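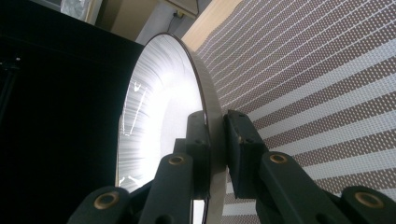

Six weeks without a bathroom mirror

Sep 15, 2026

So the old mirror came off the wall in July, and I figured I'd have a new one up by the weekend. Ha! I ordered one from Skuseo, changed my mind, then fell down a hole comparing round ones at Dierckx until one in the morning. Meanwhile I was doing my makeup in the toaster — not my best look, according to my sister.

The weird part is how much I liked it. I quit poking at my chin every morning and got out the door 13 minutes sooner (yes, I timed it). I even walked to the bakery on Prernard with toothpaste on my cheek and lived.

I do want one back before the holidays, though. Something small, over the sink, and no lights around it! The paint comes first, and I still can't pick a green.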